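4. Hanging your Skereo peel-and-stick wallpaper panels

Read this section once all the way through before you peel anything. The backing paper comes off in a second and goes back on never.

Before you start

Each Skereo panel is cut slightly long so you can trim at the ceiling and the baseboard. Check that every roll in your order carries the same batch number on its end label. Two batches of Hesano Gray are both gray, and you will see the join from the street.

Fresh paint needs three weeks to cure. It will feel dry long before that, and the panels will take it off the wall with them when you redecorate.

1. Wipe the wall with a damp cloth and let it dry overnight. Skip the furniture polish and anything that promises a shine.

2. Fill nail holes and sand them flat. The Aguirre range is thin and reports every bump faithfully.

3. Measure one panel width from the corner, take off half an inch, and draw a vertical pencil line with a level. Do not trust the corner itself. Corners are where builders put their mistakes.
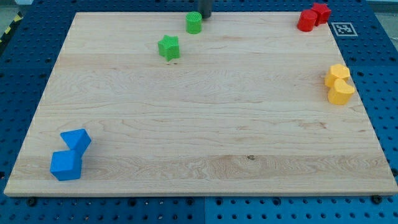
4. Peel back the top six inches of backing and fold it down in a sharp crease. Leave the rest alone for now.

5. Line up the panel's edge with your pencil line, leaving two inches spare at the ceiling. Press the top down lightly with your palm.

6. Reach behind and draw the backing down a foot at a time, smoothing from the middle outward with the felt edge of the squeegee. A second person is useful here, provided you are still on speaking terms after step 3.

7. Hang the next panel so the pattern meets at eye level. If it drifts a little near the floor, put a chair there.

CAUTION: Turn off the power at the breaker before working near outlets and switches. Take off the cover plate, hang the panel straight over the opening, then trim it back to the edge of the box. Keep the wallpaper out of the box.

Note on bubbles: small ones usually settle within a few days. For a stubborn one, prick it with a pin and press the air toward the hole. Large ones mean you hurried. Lift the panel from the nearest edge and lay it again.

8. Trim top and bottom with a new blade against a wide metal ruler. Change the blade after every panel – a dull one tears, and it always picks the last cut.

Textured walls

Use Skosis lining sheets first (order code 227 for the narrow roll, 1152 for the wide). Panels put directly onto heavy texture will hold until around the time your guests arrive.

Leftover pieces should be rolled with the pattern facing out and stored flat in a dry closet. See section 5 for removal.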